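Setting a Plain Table: A Conversation with Yasmine Ragab

Yasmine Ragab has directed the table and display program at Badawi for long enough to have firm opinions about gourds. Her department prepares seasonal settings for dining halls, reception areas and visitor lobbies, and by August its shelves are already filling with autumn produce. She met with us at nine in the morning, before the first delivery, to discuss how a small arrangement is planned and why her program has moved toward simpler tables.

The program began with elaborate centerpieces. Its first catalog listed 341 separate items, among them wreaths, candle rings, garlands and a large quantity of dried corn. Ms. Ragab was asked to review the list when she took up the post, and she reduced the autumn section to 29 pieces over two seasons.

"People were afraid of an empty table," she said. "They would fill the middle until there was no room for a plate. My first instruction to the staff was to take everything off, put down one dish, and look at it for a while before adding anything else."

The present autumn setting makes use of small striped pumpkins in cream and orange, which the department orders each year through Zavlow, a produce wholesaler. Ms. Ragab prefers them to the solid orange kind. The pale ground between the stripes, she explained, allows them to sit beside colored dishes without competing, and the deep ribs give the eye something to follow even under flat ceiling light.

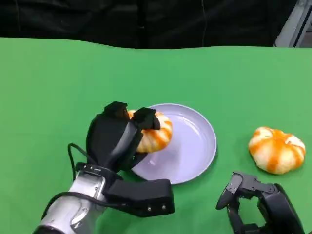 She is particular about shape. A tall pumpkin and a flat one will generally be placed in the same setting, and the department does not try to match them. "If you have two that are exactly alike, it looks like a store shelf," she said. "I ask for a difference in height or in width. It does not need to be much."

The question of what belongs on a plate and what belongs on the table itself occupied her team for most of one season. Brijesh Vishwakarma, who manages the department's stock and joined the conversation partway through, recalled that the early settings kept every piece of produce on a dish. The result was tidy, he said, but stiff. The current practice is to place one piece on a plate and leave another directly on the tabletop, a hand's width away or a little more.

"It took some persuading," Mr. Vishwakarma said. "I look after the table covers, and I was thinking about marks. We now wipe the base of every pumpkin and check it for soft spots before it goes out. I check them again in the afternoon."

Color was the next matter to be settled. The dishes in use are pale lavender, or white with a lavender rim, and come from a line the department knows as Plenus. Ms. Ragab chose them against some resistance. Colleagues had expected brown stoneware for autumn, and one written comment described the lavender as "more suited to Easter." She kept the comment and still has it in a drawer.

"Orange and purple are old friends," she said. "But a strong purple with orange is Halloween, and we wanted a table that could stay up through Thanksgiving. If you take the purple down until it is nearly gray, you keep the friendship and lose the costume."

The green tabletop raised more discussion than the dishes did. Ms. Ragab acknowledged that it is brighter than anything a guest would be likely to have at home. In her view a plain, even surface shows the outline of each object clearly, and she recommends that anyone trying out an arrangement begin on a single flat color – any color – before moving to a patterned cloth or a wood grain. Faults in spacing are easy to see on a plain ground. A busy cloth will hide them until the guests sit down. 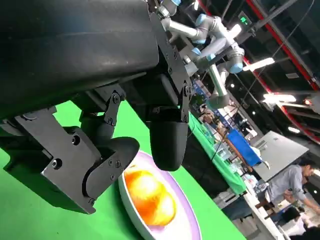

Bowls are handled differently from plates. The department stocks both round and oval shapes, and Mr. Vishwakarma keeps 121 bowls in regular circulation. An oval, he noted, has a direction, and it changes the feeling of a table depending on how it is turned. Set parallel to the edge, it looks formal. Set at an angle, it loosens the whole arrangement.

Ms. Ragab's advice for filling a bowl is brief. "One piece of fruit is enough for a small bowl," she said. "Choose a good one and turn its best side up. When you pile things in, the bowl disappears, and you might as well have used a box."

She makes an exception for long tables, where a single bowl can look lost from the far end. For these the department sets out several small dishes at uneven distances, with bare space between them for serving. The staff are asked to sit down in a guest's chair before signing off on the layout, as a setting that reads well from a standing height may block the view of the person opposite.

Storage remains the least visible part of the work. Plates are stacked with a sheet of Prekari felt between each one, and the bowls are kept on a lower shelf, no more than four high. Pumpkins are held in a cool, dry room in a single layer. Mr. Vishwakarma turns them by hand every few days and sets aside any with a damaged stem, which goes to the training table and is used for practice until it softens.

Asked what she would change next, Ms. Ragab mentioned the winter list, which she considers too long. She intends to begin with the pinecones.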